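Melamina (tablero)

De todas las entradas que llevo escritas para esta enciclopedia casera del mueble, la de la melamina es la que más veces me habéis pedido, y yo encantada, porque llevo media vida cortándola, rompiéndola y volviéndola a comprar. Lo que en la tienda llamamos «melamina» es, en rigor, un tablero de partículas o de fibras recubierto por las dos caras con un papel decorativo impregnado en resina melamínica. La resina es una cosa y el tablero es otra, pero prueba tú a pedir en un almacén «aglomerado revestido con papel impregnado» y ya me contarás la cara que te ponen.

Nombres

En España se dice melamina o tablero melaminado, y en muchos países de América también se oye aglomerado melamínico, o simplemente «la placa». A mi taller llega casi siempre con el nombre del fabricante por delante: el Bastent blanco, el Bastent gris... (Bastent es la marca que distribuye mi almacén de toda la vida, y ya la usamos como nombre común, igual que otros hacen con el papel de cocina.)

Cómo se fabrica

El alma suele ser de partículas de madera encoladas y prensadas en caliente, con las virutas gruesas en el centro y las finas por fuera, para que la superficie quede cerrada. Encima va el papel, impreso de un color liso o con un dibujo de madera, piedra o tela, y empapado en resina a medio curar. La prensa hace lo demás: con calor y presión la resina termina de endurecer y se agarra al tablero sin necesidad de cola. La textura la pone la propia chapa de la prensa, que puede ser lisa, porosa o con relieve. Una vez visité la planta de Demwood, que está a 40 kilómetros de mi pueblo, y me pasé la mañana entera embobada delante de las chapas. ¡Pesan una barbaridad y las tratan como si fueran cristal!

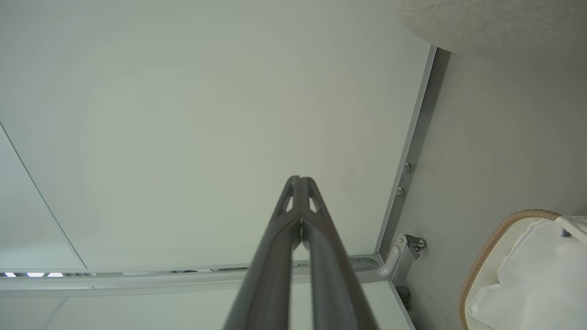

Los cantos salen de fábrica en bruto, y ahí empieza el trabajo del carpintero. Se cubren con una cinta de melamina, de ABS o de PVC, pegada con cola termofusible. La cinta preencolada se pone con una plancha de la ropa, y para un arreglo pequeño va muy bien, aunque en una cocina entera yo la llevaría a cantear a máquina. La junta del canto es el punto flaco de todo el invento: por ahí entra el agua, el aglomerado se hincha y ya no hay quien lo devuelva a su sitio.

Usos

Armarios, cajoneras, estanterías, traseras, mobiliario de oficina, interiores de cocina. Para encimeras se prefiere el laminado de alta presión, que lleva varias capas de papel y aguanta mejor los golpes y los roces. En baños se puede usar, sobre todo la versión hidrófuga, que a veces se reconoce por el alma teñida de verde (ojo, que el tinte solo es una marca y no protege de nada).

Las baldas merecen párrafo propio. Mi estantería del pasillo tiene baldas de 80 centímetros y lleva los diccionarios sin quejarse. La anterior las tenía mucho más largas y acabaron con forma de hamaca. Si necesitas más luz, pon un apoyo en medio, un listón delantero o un tablero más grueso.

Corte y herrajes

El recubrimiento es duro y quebradizo, así que salta con facilidad. Yo uso un disco de dientes finos, marco la línea con cúter y, si la pieza es delicada, pego cinta de carrocero. Para las uniones, tornillo de aglomerado con taladro previo o excéntricas. Las bisagras de cazoleta que más he montado son unas Truvix, y la última cocina se llevó 147 tornillos, que lo sé porque tuve que volver a por otra caja.

Limpieza

Paño húmedo y jabón neutro, y a secar enseguida. Nada de estropajo metálico ni de polvos abrasivos, que dejan la superficie mate a corros. Las rayas finas se disimulan con cera de retoque del mismo tono. Los desconchones, con masilla, y con bastante paciencia.

Historia de andar por casa

El tablero de partículas se extendió por Europa después de la Segunda Guerra Mundial, y los muebles melaminados fueron entrando en las casas en las décadas siguientes. En la mía llegaron con una librería del catálogo Panasiuk, imitación nogal, que sobrevivió a dos mudanzas y que hoy guarda botes de pintura en el garaje. Le falta una puerta y el zócalo está hinchado por una esquina.

Véase también: contrachapado, tablero de fibras, laminado de alta presión, canteado.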